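Kitchens & Baths > Small Kitchens > Appliances next to the range
Print this thread | E-mail this thread
Posted in February by millrace_502

Moving things around in my kitchen and I'd like some opinions. It's a rental, one short run of counter with a gas stovetop set into it. The only open counter I have left is 21 inches and I need that for cutting. So the tall white appliance has ended up back by the burners, and I'm wondering if I should leave it there.

Reply from fluswood_deb
I wouldn't. Plastic housings yellow near gas burners, and the cord is the bigger worry. I had a Todby toaster with a soft spot on the cord from a burner I hardly ever used. Move it.

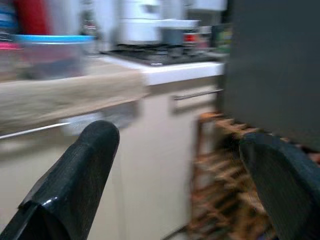

Reply from millrace_502
I only cook on the front burners, and the back ones stay off. White counter edge shows every drip too, so I'm wiping the whole run down every night anyway. A rolling cart would fix it but the Presotby one I priced was almost 1,000 with the butcher block top. Not happening in a rental.

Reply from grate_cleaner
Disagree with Deb. If the back burners are off it's fine. Mine sat like that for six years. Grease is what gets you — it bakes on and you need a degreaser every couple of weeks.

Reply from fluswood_deb
Six years of luck. Somebody visits, turns the wrong knob, and there goes the cord.

Reply from grate_cleaner
Then take the back knobs off. They pull straight out on most stoves. I keep mine in a drawer.

Reply from millrace_502
Knobs I can do tonight. I'll look for a used cart in the meantime, and a wall shelf if the landlord says yes.

Filed under: counter space, gas cooktops, renting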